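Clultivent Assembly Rooms
Bench Inspection Checklist: Board and Small Parts Station
Period covered: April
Form to be kept with the station log

Scope

This checklist applies to the small parts station used for the Prendo board. It covers the table surface, the board, the blue parts and the storage trays. Electrical inspection is recorded on a separate form. Each item is marked Satisfactory, Needs Attention or Not Inspected, and a comment is entered wherever the inspector considers one useful.

Section A. Table and surroundings

A1. Table stands level and does not rock. Satisfactory.
A2. Mat lies flat, with no curled corners. Satisfactory. Comment: The textured black surface shows light-colored parts well. Clear parts are harder to find on it and should be returned to the tray as soon as they are out of use.
A3. Mat free of grit, adhesive and loose fasteners. Satisfactory after cleaning.
A4. Floor clear for 600 mm on all sides of the table. Needs Attention. Comment: A supply carton was stored on the window side. It was moved to the Flinimano shelving during the inspection.
A5. Lighting at the board no less than 500 lux. Satisfactory.

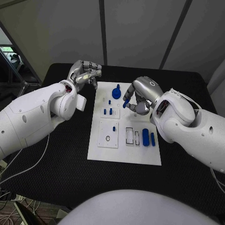
A6. Aisle behind the station at least 1000 mm wide. Satisfactory. Comment: Floor tape is worn near the door and should be replaced before the next inspection.
A7. Station sign posted and legible. Satisfactory.

Section B. Board

B1. Board seated in the middle of the mat. Satisfactory.
B2. Board surface free of cracks and raised edges. Satisfactory.
B3. Printed outlines legible. Satisfactory. Comment: Clean with a damp cloth only. The solvent wipes kept at the Sin bench are not approved for printed surfaces.
B4. Raised white plates firmly attached. Satisfactory. Comment: Plates were checked by hand for movement. None was found.
B5. Pegs stand upright without being forced. Needs Attention. Comment: One thin peg was tight on removal. It has been set aside for measurement and a spare issued in its place.

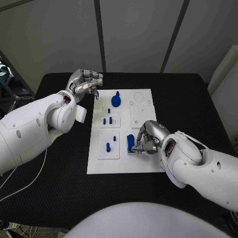
Station in use: blue block held at the lower right of the board, gear-shaped part near the top center.

B6. Blocks free of burrs and sharp corners. Satisfactory.
B7. Gear-shaped part undamaged. Satisfactory. Comment: Lift by the center peg. Do not pry from beneath the disc.

Section C. Parts storage

C1. Trays labeled by part type. Needs Attention. Comment: The label on the tray for clear parts has faded. A new label has been requested.
C2. Tray weight under 200 g when filled. Satisfactory.
C3. Small parts not left on the table at the end of a shift. Not Inspected. Comment: The inspection took place during working hours. This item is to be checked at 5:30 p.m. by the closing shift and entered in the log.
C4. Damaged parts kept apart from usable stock. Satisfactory.

Result

The station may remain in use. Items A4, B5 and C1 are to be reviewed at the next inspection. The floor tape noted under A6 is to be ordered through the stockroom.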